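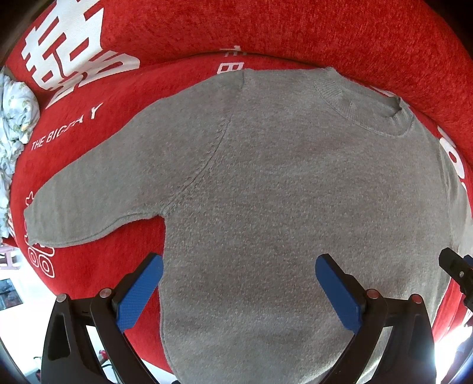 Laundry is the hardest easy job there is, Lamai Sitthichai told us before we had even put our bags down, and I wrote it on the back of my hand so I wouldn't lose it.

Open Day Report: Folding Clothes With Grippers
5/16/22
By a second-year student, Intro to Automation

So for my visit report I picked the open day at Lullach, mostly because the other choice was a bottling line and I have seen a bottling line. I'm really glad I did! Our group had 6 people in it and we got the whole morning.

What they do there is teach machines to handle clothes, and the first step is people handling clothes with hand-held grippers. You hold one in each hand, you squeeze, the jaws close, and you try to fold something with them. The recordings get used later for training. The project is called Kaewsai and when we visited it had 3,579 recorded folds in it (there was a number on a whiteboard, and somebody rubbed it out and wrote a new one while we were having coffee).

The garment for our demo was a gray knitted sweater, laid out on a red blanket. I thought the blanket was a strange pick with all that white writing on it, but a busy background came up in the talk afterward. If everything is always folded on a plain table, the software gets used to plain tables, and then it meets somebody's bedroom. I hadn't thought of that at all and it ended up being my favorite part of the talk.

My turn came after the first demo and I was bad at it. With your fingers you can feel if you've picked up one layer or two. With the grippers I kept looking, because I couldn't feel a thing, and I still pinched the front and back of a sleeve together twice. Knits are extra annoying, they stretch when you pull and then they don't go back to where you thought they'd be. The pads on the inside of the jaws are blue and textured, and they hang on to knits better than I do.

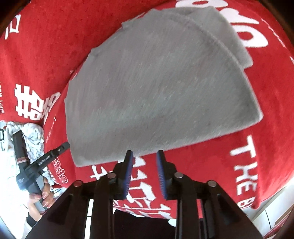
Gray knit folded over on the red blanket, grippers in close.

After that we sat down for questions. I asked how many tries a beginner needs, and the answer was that they ask new people to do 400 folds before they keep any of the recordings. Four hundred! I did 3 and my thumbs were sore. Someone else asked why they don't just program the steps in, and we got a long answer that I only half followed, but the short version is that cloth never lands the same way twice, so a fixed list of moves runs out of luck pretty fast.

Things I'd want to look into if I turn this into the longer project:

How you decide that a fold is good enough. They had people scoring them by eye, and two people in our group scored the same fold differently.

Whether practice on sweaters helps with shirts. Stornow, the sister project, is going to test that in July, and I've asked if I can come back for it.

I also want to thank Zeltel for paying for the bus.

Contact: the class project desk, second floor | Copyright 2022, student reports | Back to top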